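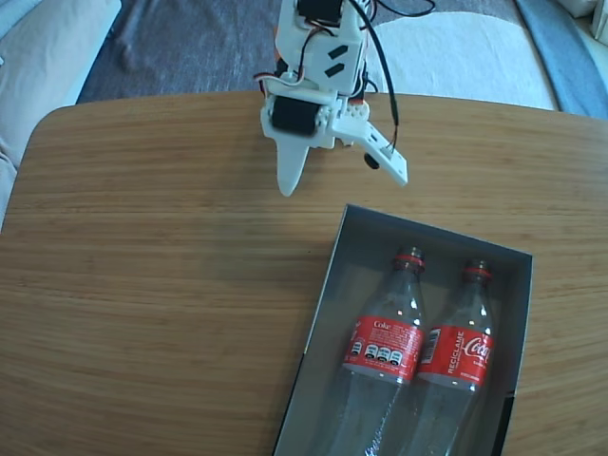

Mylene Policarpio

Tuesday, December 21, 2021

Brallholm Closes Series B Round to Extend Claims Reconciliation Software to Outpatient Clinics

Brallholm, a developer of billing software for health care providers, today announced that it has closed a $40 million Series B financing round. The round was led by Drorden, with participation from existing investor Marti. Total funding raised by the company now stands at $59 million, including a $19 million Series A round.

Proceeds will be used to expand the engineering group and to adapt the company's main product, Ruteo, for outpatient clinics. Ruteo compares submitted claims with payer remittance files and flags underpayments, duplicate denials and missing authorization codes. The software has until now been sold to hospitals only.

"Clinics work with the same payers as hospitals but with much smaller billing offices," said Raffaele Tedesco, chief executive officer of Brallholm. "The matching rules carry over. The setup process has to be shorter, and that is where most of the engineering budget will go."

The clinic edition will be released in two stages. The first, planned for July, covers claim matching and denial reports. The second adds appeal letter drafting and export to general ledger systems. Existing hospital contracts and pricing are not affected.

In connection with the financing, Shiela Lacson of Drorden will join the Brallholm board of directors. Mohcine Tazi remains chief technology officer and will oversee hiring for the clinic edition.

Terms of the financing, including valuation, were not disclosed.

Media contact: Reynaldo Agbayani, Brallholm Corporate Communications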